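Reading time: 4 min

Ticket 2991 — Grid water dashboard shows imports higher than total use
Product: Zemer flow model, hourly water module
Status: Open, waiting on vendor
Priority: Normal (we asked for High)

Summary
The dashboard says our region took in more water through its power imports than it used in total, imports included. One of those numbers is a part of the other, so this can't be right. It shows up for the Skatby zone every night and for two smaller zones now and then. First seen on a Wednesday, after the June update.

What we expected
Imported water plus local water equals total water. Before June it did, give or take rounding.

What we got
At 3 a.m. the Skatby zone reports 800 cubic meters of imported water for the hour and a total of 634. The gap is 166. The local share is then filled in as zero, which hides the problem from anyone who only looks at the pie chart.

Step 1. Cleared the cache and reloaded
Suggested by first-line support. No change. I did it twice so that it could be crossed off the list.

Step 2. Checked the meter feed
Support's first theory was bad data from our side. I pulled the raw hourly exchange figures for the tie lines and compared them with what the model had stored. They match to the last digit. I also looked for missing hours, double hours and the clock change. None in the period. I'd like the phrase "customer data quality issue" taken off this ticket, please. It was put there before anybody had opened the files.

Step 3. Checked the water factors
Each type of plant has a factor for liters used per kilowatt-hour. The June notes say the hydro factor was "refined." Refined how? Evaporation from a reservoir can be charged to power, or split between power, irrigation and flood control, and the answer changes a great deal depending on which you pick. The notes don't say. Our old factor file and the new one differ in 12 rows, all of them hydro, and all of them went up.

I put the old file back on the test server. The total moved, the imports moved, and the gap got smaller but didn't close. So the factors make it worse and something else is causing it.
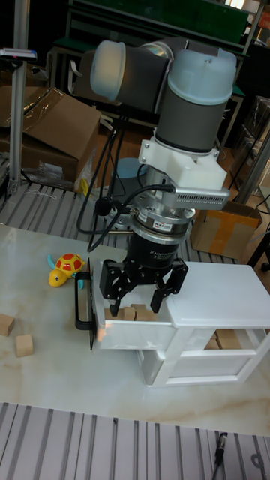 Step 4. Looked at pass-through power
Most of what crosses into Skatby at night leaves again on the other side. In the old version that power kept its water tag all the way through and was subtracted when it left. My suspicion is that the new version subtracts it from the total but leaves it in the import line. To test this I set the outgoing tie line to zero for one night. The gap went away completely. With the line back on, the gap returned, same hours, same size.

Vendor reply, pasted from email
"Gross and net imports are both valid views. The dashboard now shows gross imports by design. Please see the help page."

My answer
Both views are valid. They aren't valid in the same sum. If the import line is gross, the total has to be gross too, or the label has to say that the two don't add up. And I did see the help page. It still has the pre-June screens and the word "gross" isn't on it.

Step 5. Second opinion from Pundisov
Pundisov runs the same module for a neighboring utility. They see a gap as well, smaller, in zones with little through traffic, which fits. They had written it off as rounding. I don't think it was rounding.

Step 6. Tried the Shakya export
The Shakya export writes the hourly matrix to a plain table, before the dashboard gets to it. Sums built by hand from that table balance every time. The solver seems fine — it's the summary layer that mixes the two. I only checked the Skatby zone, so take that for what it is.

Workaround for now
Don't quote the import share from the dashboard. Use the export, subtract the outgoing power's water yourself, and write "net" next to the number. The monthly report is on hold until we know which figure the earlier pages used.

Still open
— Which plants' evaporation is in the new hydro factor, and who decided the split?
— Were the older months recalculated in June? The charts for spring look different from my printouts.
— Will the fix change past figures without a notice, again?

The vendor has proposed closing this as "works as designed." Not agreed. Leave it open.

Related tickets
Hydro factor missing for pumped storage
Skatby zone border drawn in the wrong place
Export stops when a tie line has no name
Dry-year scenario gives the same result as wet year

Contact the help desk | Back to top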